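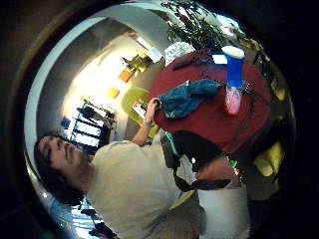
Please do not join "rag" and "dishcloth" into one entry again, one reader wrote to us after the first release. In my mother's kitchen these were two different things and you would hear about it if you took the wrong one.

We agree with this comment, and in version 2 the two words are separate again.

Catus: a word list of household cloths

Version 2
Last updated: January 22, 2026

What this is

Catus is a list of English words that people use at home for towels, rags, napkins, wipes, covers and similar cloths. It has 729 entries. Each entry is one word or short phrase, with the meaning given by the speaker, the place where it was collected, and a note on how the cloth is used. The list was made for people who write dictionaries, teach English or translate household texts. It is a small list and it does not try to cover the whole language.

Where the words come from

The words were collected in Kurnov, Magagula and Clikholm, by paper form and by conversation. The form asked what you call the cloth for drying plates, the cloth for the floor, the cloth which goes under a hot pot, and so on. Speakers could leave a line empty. Many did this for the floor cloth, where they said they use a mop and have no word.

The Clikholm part is the oldest. It was typed from cards, and some cards had only the word with no meaning. We kept these entries and marked them "bare" in the status column. If you need meanings, filter them out first.

Files

words.csv is the main table
places.csv has the place codes
changes.txt says what is different from version 1

Columns in words.csv

id: a number, it does not change between versions
word: the spelling we decided on
variants: other spellings, separated by semicolons
meaning: in the speaker's own words, corrected only for typing mistakes
place: code from places.csv
use: kitchen, bath, floor, table, body, other
status: full, bare or doubtful

The "use" column gave us the most trouble. A cloth can start its life in the bath and finish on the floor, and speakers often keep the old name for it. We had long discussions over "old towel", which in Magagula is almost a fixed name for a cleaning cloth.

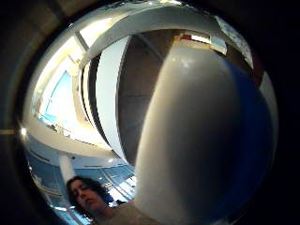 In the end we coded the use at the time of speaking, and the earlier use goes into the meaning column if the speaker mentioned it. In version 1 this was done in both ways, so please do not compare the use column between the versions.

Spelling

"Tea towel", "tea-towel" and "teatowel" are one entry. "Wash rag" and "washrag" also. But "washcloth" and "face cloth" are separate, even when the same speaker gave both with the same meaning.

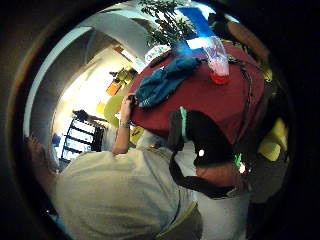

A teal-blue cloth on a dark red surface.

Known problems

Words for baby cloths are very few. The form had no question for them.
The Kurnov forms were filled mostly in June, and beach words are probably too frequent there.
Color words inside a name ("the blue one") were removed in version 1. We put back 10 of them which speakers use as real names.
4 entries have a place code missing from places.csv. We are still looking for the forms.

Use and corrections

You may copy and change the list freely if you keep the name Catus and the version number with it. For corrections, send the id of the entry and your proposal. New words are welcome too, but please tell us where you heard them.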